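Applies to cotton and linen household textiles. Wool, silk and anything with a care label showing a crossed-out tub are outside the scope of this page.

# Stripping detergent build-up from towels and white cottons

Towels that no longer absorb water, or whites that have gone grey, usually carry a layer of undissolved detergent, softener and lime. An ordinary wash adds to it. The method below is a long alkaline soak followed by two plain rinses. It was worked out for the Dalletow supply, where the water is hard all year, and needs less soda in soft-water districts such as Usten.

## Materials

- 20 litres of water at 60 degrees
- 156 g washing soda (sodium carbonate, not bicarbonate)
- 20 g sodium citrate
- Rubber gloves
- A tub or bath that is not aluminium

Weigh the soda. Scoops vary too much between brands and the crystals settle in the box.

## Checking whether an item needs it

1. Lay the dry item flat and put a teaspoon of water on it.
2. Wait 20 seconds.
3. If the water still stands as a bead, the fibre is coated and the item should be stripped. If it has spread into a dark patch, leave the item out.

Test woven towels near the hem as well as in the middle. Softener tends to collect where the cloth is doubled, and a towel can pass in the centre and fail at the lower edge. 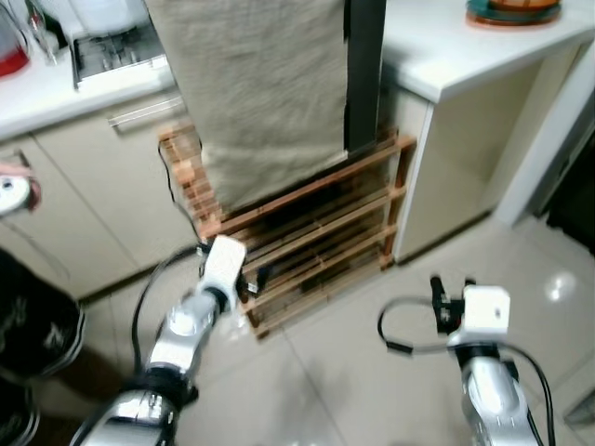
## Sorting

Sort by dye before anything else. The soak is strong enough to lift loose colour, and whatever comes out will settle on the palest item in the tub. Plain whites and off-whites can share a soak. White garments with dark stripes or trim need a colour test first: damp a hidden part of the stripe, press it with a white cloth for a minute, and look for transfer. Any transfer puts the garment in a separate soak.

Coloured items go last, in fresh solution, at 40 degrees.

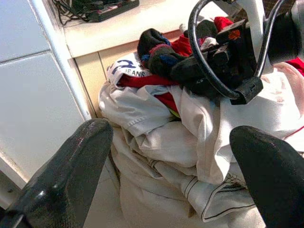 ## Soaking

1. Dissolve the soda in a litre of the hot water, then add the citrate. Stir until no grains are left.
2. Pour into the tub and top up with the rest of the water.
3. Add no more than 800 g dry weight of textiles. They must move freely.
4. Push everything under and stir every half hour.
5. Leave until the water is cold - four to five hours in a normal room.

The water will turn grey or brown. The shade depends mostly on how much softener has been used, and is a poor guide to how dirty the load was.

## Rinsing and drying

Drain the tub, press the water out by hand and run two full rinse cycles without detergent. Spin at 500 rpm for thin shirts; towels can go faster. Dry on a line or rail with air on both sides, then repeat the teaspoon test.

If the bead still forms, repeat the soak once with the same quantities. A third soak in the same month weakens hems and is not recommended.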